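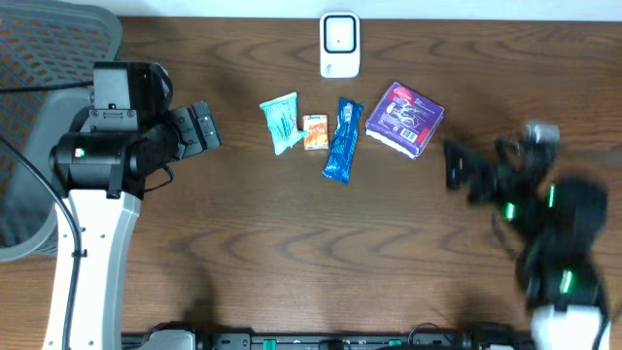

Fig. 5. Small packaged items and a white plug-in device on a wooden tabletop.

Section 5: Hanging the Drumach 406 wall cabinet

Read this section through before you drill. The cabinet hangs on a steel rail, and the rail must be screwed to wall studs.

1. Find two studs and mark the center of each one in pencil.
2. Hold the rail against the wall with the lip facing up. Check it with a level and mark the holes. 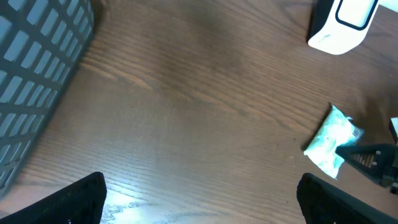 3. Drill the pilot holes. Drive in the screws, but leave them slightly loose until the rail is level again, then tighten them by hand.

CAUTION: Do not drill directly above or below an outlet or a light switch.

4. Take out the shelves and remove the door. With a second person, lift the cabinet over the rail and lower it until both hooks catch.
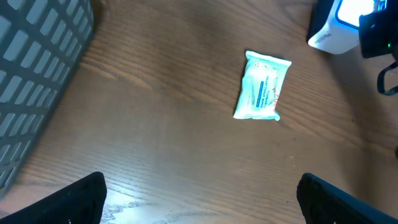 5. Pull gently on the lower edge. If the cabinet moves away from the wall, lift it off and start step 4 again.
6. Refit the door – hinge screws first, then the covers.

Note: Load limit is 10 pounds per shelf.

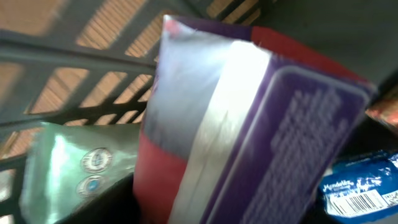

Reading time: 5 min

Door adjustment

The front screw on each hinge moves the door left or right. Turn it a little at a time and close the door after each turn. Replacement hinges are sold as Gerkari part 3338.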